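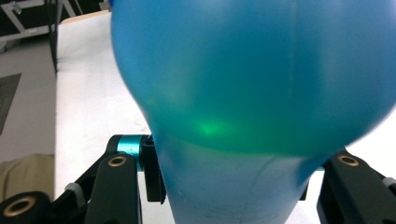 Blue balloon-like item during handling, neck section in view.

Progress report to Purnelik, November
Prepared by Vlasta Georgiev, Mumasine packing study

Work this period was on household goods that are awkward to pick up and pack: soft or inflated items, and plastic bottles with screw caps. The grant covers 22 item types. We have finished the boxes and tins and are now on the harder group.

We logged 1,553 handlings by the end of the month. Of these, 119 were set aside and will be repeated, mostly soft items where the notes on grip position were incomplete. The note form has been changed and now has a separate line for the neck or narrow part of an item.

Inflated items take more time than we planned. They give when held, and the wide part gets in the way of whatever is next to it. Holding by the neck is now the standard instruction. Bottles are held around the lower part and kept upright, with the cap left on.

The table is covered with white paper. It marks easily and we are going through more of it than the budget line allows. Kadrić has quoted for 100 sheets, and I would like to move money from the shipping line to pay for them. Cardboard boxes still come from Molby at the old price.

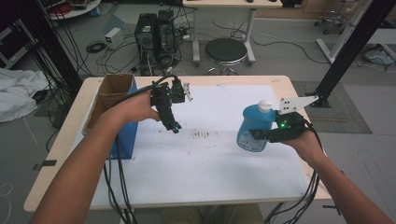
Will the soft items be finished before the next payment is due?
The bottles will be. The inflated items will run into the next period, and the repeats will be done along with them.

Please confirm the change to the shipping line by email so the paper can be ordered. The full item list is in the shared folder, with the repeats marked.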